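About Polstead Clothing Care

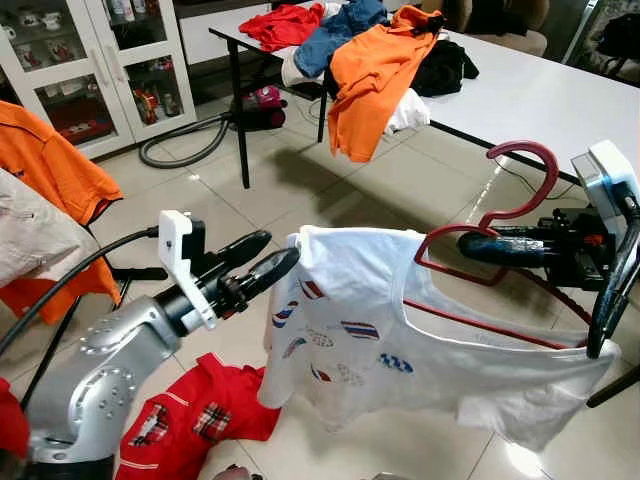 White printed T-shirt on a red plastic hanger.

Polstead Clothing Care washes, sorts, hangs and stores everyday clothing for schools, theater groups and small shops. We started with one rail of school uniforms and now keep almost 4000 garments on hangers in our building on Cutitz Street.

Most of what comes to us is plain daily wear: T-shirts, polo shirts, light jackets and children's pants. Every item is checked at intake for stains, missing buttons and open seams. Small repairs are done in house. Larger ones go to Nechyporuk Tailoring, two doors down, and come back within 11 days.

T-shirts are hung from the bottom up. The hanger goes in through the hem and not the neck, so the collar keeps its shape. Shoulders are evened out on both sides and the front is smoothed down by hand. Prints are never pressed directly. Knitwear is folded and kept on shelves.

We serve 132 regular accounts. Orders are tracked in Telirer, the same stock list we give our customers access to, and each account has its own section of rail. Costumes and uniforms can be stored by the season or by the year. August is our busiest month, and school orders for that month should be booked early.

Drop-off is at the side entrance until 4 p.m. Please empty all pockets and bag whites separately. Hangers left with an order are returned with it.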